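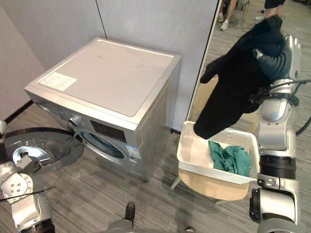

**Can the run be resumed after a grip fault without homing both arms?**

Only if the fault was raised by one arm and the other still reports HOLD. In all other cases, home both arms before restarting.

## 6.4 Fault 166: garment lost or snagged during transfer

Fault 166 is raised when the load on a wrist changes sharply during a laundry transfer. The usual causes are a garment slipping from the grip, or a hem or sleeve catching on the basket or the washer door.

**CAUTION:** The arms stay powered after Fault 166. Keep hands and loose clothing clear until the status line on the Fistov controller reads SAFE.

1. Press the stop button on the pendant. Do not use the mains switch – the wrists will drop under load.
2. Wait 60 seconds for the joint brakes to engage.
3. Check that the washer door is fully open and that neither arm is touching it.
4. Support the garment from below with one hand, then select RELEASE for the arm holding it.

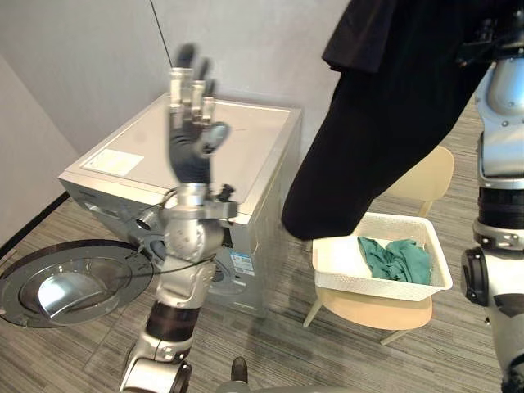 5. Inspect the wrist cables for loops that could catch on the door or the basket. Refit any loose cable in its clip.
6. Place the garment in the basket by hand. Do not return it to the grip.
7. Select HOME, left arm first.
8. Clear the fault and restart at reduced speed.

**Note:** If the fault returns within 19 cycles, export the log and stop using the arm concerned. Code 544 in the log points to the wrist load sensor, and the Dellora wrist unit must then be replaced as a whole.

**Note:** Controllers with the November firmware show Fault 166 as "Transfer halted". The procedure is the same.

Section revised August 18, 2023, C. Takagi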